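Workshop notebook – January, started 7:40 am

Subject: damp in the back store, glue failures, and what to do before the Harell order goes out.

Overnight reading in the store was 639 on the cheap meter (its own scale, no units, don't ask). Last week it never got over 600. Wet patch under the window is bigger. Gutter outside is full of leaves again and the downpipe joint is dripping straight down the brick. Cleared what I could reach with the short ladder. Need the long one back from Lins.

Glue joints
Opened up the test strips from before the break. The ones kept in the store – bad. Three came apart by hand with clean faces, hardly any fiber pulled. The ones kept in the main room held, had to use the mallet. Same glue, same bottle, same clamps. So either the wood went in damp or the store is too cold at night for it to cure. Probably both.

Store was down to 50 F at 8 this morning. Glue label says not under 55. Well.

Moved all the oak and the two packs of birch out to the main room, stacked on stickers along the inside wall. Left the ends clear by a hand's width. Don't lean anything on them please. Softwood can stay where it is for now, it's only for crates.

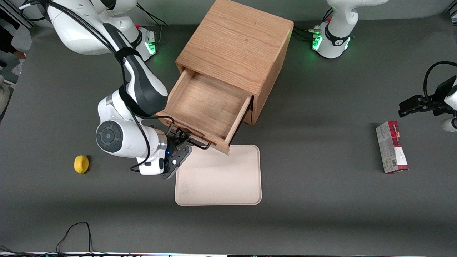 Dehumidifier
The Grunlow unit is too small for that room, I think we all knew. Ran it from 8:15 to noon with the door shut and the tank was barely a third full. Filter was gray felt. Washed it, put it back, ran it again, better – tank at two thirds by 3:30. Still, it ices up when the room is cold and then it just sits there humming.

Options:
– small oil heater in with it, low setting, on the timer
– bigger unit, Starkia have one on their rental list, 22 a day, min. three days
– fix the gutter and wait (slow, but has to happen anyway)

Going with heater plus gutter this week. If the meter isn't under 600 in a few days then rent.

Redo of test strips
Cut 18 new ones from the oak offcuts, planed both faces, wiped down. Half glued at 1 pm, half left on the shelf overnight to get to room temperature first. Marked A and B in pencil on the end grain. NOT marker, it bled last time and I coudn't read a thing.

Clamp time four hours, no cheating. Break them after two full nights. Write the result here and not on a scrap of cardboard.

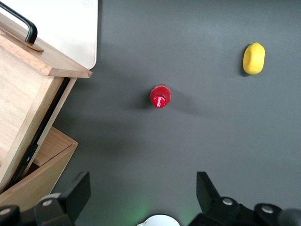

Red bottle, lemon, corner of the wooden box.

Still open, 5 pm
Harell want the shelves by the end of the month. Told them yes but I didnt promise the first week. The side panels glued before the break were in the store the whole time, so they need checking. Knock test on each, then a knife in the joint line. Anything that opens gets reglued.

Ring Lins re ladder. Ask if they have spare gutter clips, the old half-round kind.

Door to store stays SHUT while the dehumidifier is on. Tape over the gap at the bottom is temporary, step over it. Emptied the tank at 5:20, next one in tomorrow check it again and write down the meter before opening anything.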